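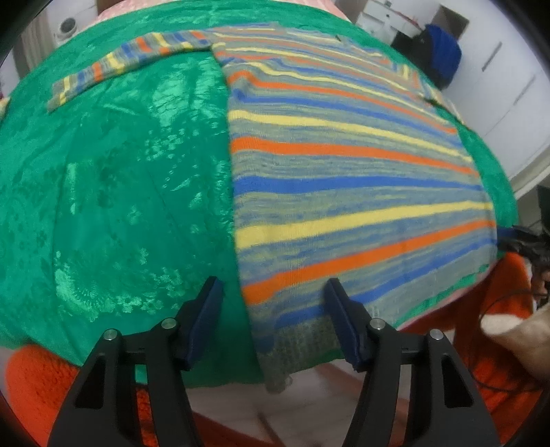 Safety checklist for the hand-held grippers, garment folding station
Last updated: April
By the Pliletti workshop safety desk
5 shares | 2 comments

We wrote this list again after the pinch fault on the folding work. One gripper did not open when the trigger was released, and the operator pulled the cloth out with the other hand. The jaw then opened and closed again by itself and caught a finger. The skin was not broken, but the finger was blue for some days. Please go through the points before every shift and write a comment also when the result is OK. A tick alone does not tell the next person very much.

1. Jaws open fully when the trigger is released
Result: OK on the left unit. NOT OK on the right unit at first try.
Comment: The right one stopped at half way. After cleaning it opened well, 4 times one after another. I have let it stay in use for soft garments only.

2. Pivot pins
Result: OK after cleaning.
Comment: There was wool fluff wound behind one pin. It was pressed so hard that I first took it for a washer. I believe this was also the cause of the pinch fault, but I can not prove it. Knitted things leave much more fluff than shirts.

3. Finger pads
Result: OK.
Comment: One pad had a lifted corner and was glued again. Do not use the pad before the glue is dry, the whole night is best.

4. Linkage arms, cracks and sharp edges
Result: OK.
Comment: Look also inside the cutouts of the arms. A loop of yarn can go in there and then the garment is pulled when you move back.

5. Cable
Result: NOT OK.
Comment: The cable was lying in a loop where people put their feet. Lead it behind the operator and fix it with tape. I have asked Drunel for a longer cable with a bent plug – no answer until now.

6. Working surface and cover cloth
Result: OK with remark.
Comment: A smooth cover lets the garment slide, and then the operator presses harder than needed. Pull the cover tight and fasten it under the surface before work begins.

7. Garment
Result: OK.
Comment: Cut no loose threads with the gripper near. Put it down first. Zips and metal buttons are to be closed or covered.

8. Stop button
Result: OK.
Comment: Both units stopped at once. The Stikeo box has its button on the back side and new people do not find it. I have put a red arrow on it.

9. Free hand
Result: to be discussed.
Comment: The old rule said "keep hands away", but with two grippers in work it is not clear whose hands. New rule: if a jaw does not open, say stop aloud, press the button, and only then touch the cloth.

10. Fault log
Result: NOT OK.
Comment: The pinch was written in the log around 2 hours after it happened, and without the unit number. Write it at once, even if it is only one line.

Still open: cable from Drunel, and the spare pins which are ordered through Strickland. The right unit must be checked again when the pins have come. Until then it is not to be used for heavy knitwear.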